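The Glove That Isn't a Glove: Two Weeks With Hand-Held Grippers

My forearms hurt before my opinions did. By the second afternoon of testing I had picked up so many packets, socks and spoons with a pair of plastic jaws that I couldn't open a jar of peanut butter when I got home, and I stood in my kitchen laughing at myself.

I'd been invited along by Yetunde Shehu, who runs the hardware side of a small outfit called Skukley. They teach robot arms to do housework, or at least the parts of housework that involve moving one thing to another place. Their trouble is an old one. A robot arm learns best from lots and lots of demonstrations, and driving a real arm by remote control to get those demonstrations is slow, fiddly and pretty dull. So like plenty of other teams they've switched to hand-held grippers: you squeeze a handle, the fingers close, a camera on top records what the robot would have seen, and later the arm (in theory!) copies you.

The question Yetunde wanted settled before April was which fingers to buy more of. She had two kinds on the bench. One had wide padded fingers with a textured surface, soft enough to press your thumb into. The other was a slim jaw that came to a narrow tip, more like a bird's beak. I was there to be the ordinary person, meaning someone who had never held either and would complain freely.

We started at the office, on a clean gray bench with a row of wooden blocks, and I have to say I was brilliant. Block up, block down, block into the tray. Both grippers did fine. Bello Haruna, who keeps the logs, told me not to get comfortable. "Blocks want to be picked up," he said. Then he swapped them for a candy wrapper and I spent a good minute chasing it around like a hockey puck.

After that we went out to people's homes, and everything got more interesting. Real rooms have stuff in them. There are tablecloths that slide and bags that look full but fold up when you touch them, and the thing you want is always under two things you don't.
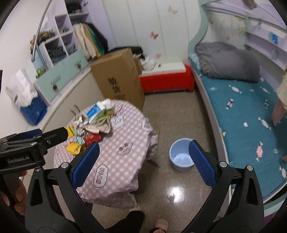

Thin packets were where the slim jaw won me over. With the wide pads I had to come down nearly flat and pinch up a fold of the wrapper, and about half the time I took a bit of tablecloth along with it. The narrow tip could sneak under a corner. I got so fond of this move that Bello started calling it "the envelope opener," and I was unreasonably proud.

But give me anything round or squashy and I wanted the pads back. A rolled pair of socks, a sponge, a plastic cup: the soft fingers just sort of hug the thing, and you can be sloppy with your aim and still come away with it. With the beak you have to mean it. I dropped one orange so many times that Yetunde took it away from me and ate it.

Then there's the weight, which I had expected to shrug off. The heavier of the two sits out past your wrist, and by late morning I was resting my elbow on my hip like somebody waiting for a bus. Binta Etim, who has logged more hours on these than anyone else on the team, showed me how to let the tool hang between picks and only lift it on the way in. It helped a lot. She also keeps her squeeze slow, much slower than felt natural to me, as the recordings from fast squeezes tend to show the fingers open and then shut with hardly any middle.

The camera view is the other thing I kept getting wrong. You look at the object with your own eyes, from up where your head is, but the robot will only ever have the view from the wrist. I'd reach around a box, feel very clever, and then Bello would play it back and there would be nothing in the picture but cardboard. He made me do a few rounds watching only the screen. It's a horrible feeling, a bit like parking a car by looking in a spoon, and I improved more in those few rounds than in the whole day before.

By the end we had 537 usable recordings, 12 of them mine from the first day, which tells you how that day went. Yetunde fed the lot into Nesto, the training software they use, and we went back to the bench to watch the arm try.

It was slow. It hovered over a wrapper for ages, and I caught myself leaning sideways to help it along. With the slim jaw fitted it got the corner on its third try and lifted, and I yelled. With the pads it went straight for the sponge and had it in one go, then missed the wrapper completely and patted the table.

So Skukley is ordering both. Yetunde would like a finger that does the two jobs, pad on the inside and a thin lip at the end, and she has a sketch of one taped above her desk. Binta thinks the lip will peel off within a week of real use. They've bet lunch on it, and I've asked to be there when the first set arrives, forearms permitting.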